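Assembly Set in White: Project Report
Unit code 1606, final submission 24/12/2020

Our group was asked to design a set of small parts that go together by hand or with a tool, using one colour and no glue. We called the set Bresmont, after the street the workshop is on. Margus Sepp drew the round pieces, Krystyna Wysocka drew the cross and the blocks, and I looked after printing and labels. Henryk Duda kept the log.

We chose white for everything. It was the only filament we could get in quantity before December, and it shows up well on a black tabletop. The drawback is that small raised details are hard to read in the same colour as the surface they sit on.

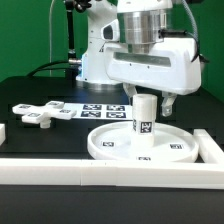
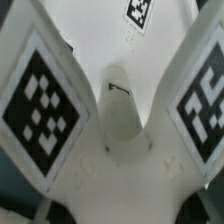
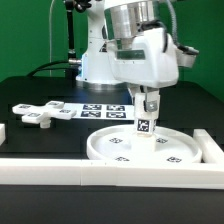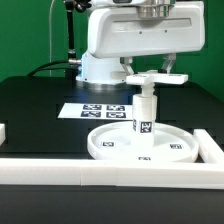
Aniela Pietrzak
Second-year student, printing and labels

The round pieces

Most of the set is built around something round and shallow. The first tray we drew had no rim, and parts slid off it when it was bumped. Margus added a raised rim and the problem went away. For the round base he tried another approach, a low barrier in separate sections that stands around it on the table. It takes longer to set out, but it can be moved a little either way if the base is in the wrong spot.

The upright cylinder was the slowest print. We scrapped two for rough walls. The piece with the flat plate across the top and the ribbed shaft also took several tries — the first plate was too thin and bent when it was gripped.

The cross and the block

The cross has four flat arms. Krystyna made each arm wide enough to take a small label. The square block was the easiest part to draw and it needed no changes apart from a wider face for its marker.

Labels

Every label is a black-and-white square. Flat surfaces were simple. The cylinder was harder, and we lifted and replaced its labels more than once to get them straight. We also kept a printed paper sheet of markers to lay flat on the table.

Materials

We used roughly 1000 grams of filament, of which 200 went on failed prints. Our tutor, Ryszard Adamczyk, suggested thinner walls for the next set. We have not tried this yet. The drawings are in the project folder, with the older trays kept under their own heading.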